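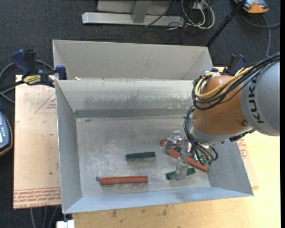 분류: 갤러리 > 자동화 > 집안일과 매장일

로봇은 이제 정리를 할 줄 아는가

해마다 누군가는 내게 묻는다. 설거지해 주는 로봇은 언제 나오느냐고. 나는 이 분야 글을 쓴 지 꽤 되었고, 그동안 한 대답은 늘 "조금만 더 기다려 보시라"였다. 조금만 더 기다리는 사이에 우리 집 식기 건조대는 두 번 바뀌었고 설거지는 여전히 내가 한다.

이 갤러리는 '기계가 집안일이나 매장 뒷방 일을 어디까지 할 수 있나'라는 질문에 붙는 사진을 모아 두는 곳이다. 거창한 시연 영상에서 음악과 배속을 빼고 남는 것을 올리자는 취지로 시작했는데, 음악과 배속을 빼면 생각보다 남는 것이 적어서 갱신이 더디다. 이번 회차는 한 장이다. 대신 말이 길다. 한두 줄씩만 쓰겠다는 원칙은 1월에 세웠고, 1월에 세운 다른 원칙들과 비슷한 길을 갔다.

1. 통 속의 블록

금속 통 바닥에 빨간 나무 블록 셋, 짙은 초록 블록 둘. 그 위로 KUKA 팔이 그리퍼를 낮게 내리고 있다. 다섯 살 아이에게 시키면 한숨을 쉬고 나서 금방 끝낼 일이고, 이 업계에서는 이것을 '빈 피킹'이라고 부르며 학회를 연다.

빨간 블록 하나가 비스듬히 누워 있는 것을 눈여겨보시길. 사람 눈에는 그냥 비뚤어진 블록이다. 기계에게는 각도를 새로 재고, 손목을 얼마나 돌릴지 정하고, 돌리다가 옆 블록이나 통 벽을 치지 않을지 따져야 하는 문제다. 집에 있는 서랍을 한번 열어 보면 안다. 반듯하게 놓인 물건이 몇 개나 되는지.

통의 벽은 바깥으로 벌어져 있다. 벽이 경사지면 팔이 들어갈 틈이 조금 넉넉해진다. 우리 집 싱크대 밑 수납장은 그런 배려를 해 준 적이 없다. 배관이 한가운데를 지나가고, 그 뒤에 언제 샀는지 모를 세제가 있다.

통 모서리를 판에 물려 둔 파란 클램프도 내가 좋아하는 부분이다. 로봇 작업장에 가면 어디에나 클램프가 있다. 통이 손가락 한 마디만 밀려도 기계가 알고 있던 세상과 실제 세상이 어긋나기 때문인데, 가정집에서는 의자도 밀리고 그릇도 밀리고 고양이도 밀린다. 고양이를 클램프로 고정하는 방안은 아직 검토된 바 없다.

그럼 매장 뒷방은 어떤가

집보다는 사정이 낫다. 상자는 규격이 있고, 선반은 제자리에 있고, 밤에는 사람이 없다. 그래서 이쪽 회사들은 대개 가정용 이야기로 발표를 시작해서 창고 이야기로 끝낸다.

물류 쪽의 Fesuris는 지난 발표회에서 상품 2000종을 집을 수 있다고 했다. 질문 시간에 누가 비닐 포장된 양말도 되느냐고 물었더니 양말은 다음 단계라고 했다. 나는 그 대답이 마음에 들었다. 양말은 우리 집에서도 늘 다음 단계다.

Skamska는 편의점 음료 진열을 맡기겠다는 쪽이다. 캔은 잘 한다. 동그랗고 단단하고, 서로 똑같이 생겼다. 다만 진열의 어려운 부분은 캔을 놓는 데 있지 않고, 손님이 도로 갖다 놓은 반쯤 찌그러진 두유를 어떻게 할지 정하는 데 있다. 그 결정은 당분간 아르바이트생이 한다.

Sopacua의 빨래 개는 기계는 수건 한 장을 2분에 갠다고 한다. 수건만 갠다. 그것도 한 장씩 펴서 넣어 줘야 한다. 수건을 펴서 넣어 주는 수고를 하느니 나는 그냥 갠다. 우리 집에서는 개지 않은 수건도 수건으로 쳐 준다.

성공률이라는 숫자에 대하여

회사 자료에는 성공률이 꼭 나온다. 나도 예전에는 이 숫자를 옮겨 적었다. 요즘은 무엇을 몇 번 시켰는지, 떨어뜨렸을 때 누가 주웠는지를 먼저 묻는다.

예전에 같은 매체에서 일하던 Nhi Chu가 이 문제로 긴 메모를 보내온 적이 있다. 그 메모의 첫 줄은 이랬다. "100번 중에 몇 번 성공했느냐고 묻지 말고, 실패한 다음에 방이 어떤 꼴이 되느냐고 물어봐." 블록은 떨어뜨려도 블록이다. 간장 종지는 그렇지 않다. 접시를 200번 나르는 동안 한 번 깨뜨리는 기계라면, 숫자로는 훌륭하고 우리 집 접시는 석 달을 못 간다.

Clevex에서 나온 주방 보조 기계의 설명서에는 '유리 및 도자기는 권장하지 않음'이라고 적혀 있었다. 주방에서 유리와 도자기를 빼면 무엇이 남는지 찬장을 열고 한참 생각해 봤다. 국자가 남는다. 국자 거는 일은 원래도 별로 힘들지 않았다.

그래서, 되는가

통에서 블록 집기: 조건이 맞으면 된다. 통이 고정되어 있고, 물건이 단단하고, 색까지 또렷하면 더 바랄 것이 없다.

상자 옮기기: 된다. 값을 묻지 않는다면.

수건: 위에 쓴 대로.

설거지: 식기세척기가 이미 하고 있다. 그릇을 넣고 빼는 것이 남았는데, 가족 간의 분쟁은 전부 그 구간에서 발생한다.

냉장고 안쪽 정리: 사람도 못 한다.

비관하려고 쓰는 글은 아니다. 블록 사진을 오래 들여다보면 꽤 정이 든다. 손목에 검고 노란 케이블을 늘어뜨리고 빨간 토막 위로 몸을 숙인 저 커다란 팔은, 소파 밑에 들어간 리모컨을 꺼내려는 우리 아버지와 자세가 비슷하다. 아버지는 대개 효자손을 쓰신다. 엔드 이펙터 교체라고 부르면 좋아하실지 모르겠다.

다음 회차에는 천으로 된 물건을 다뤄 보려고 한다. 행주나 베갯잇처럼 집을 때마다 모양이 바뀌는 것들. 쓸 만한 사진이 있으면 보내 주시길 바란다. 배속 영상에서 잘라 낸 것은 받지 않는다. 완성 예상도도 받지 않는다. 예상도 속의 주방은 언제나 너무 깨끗하고, 그런 주방이라면 로봇이 할 일도 없다.

최종 수정: 2020년 11월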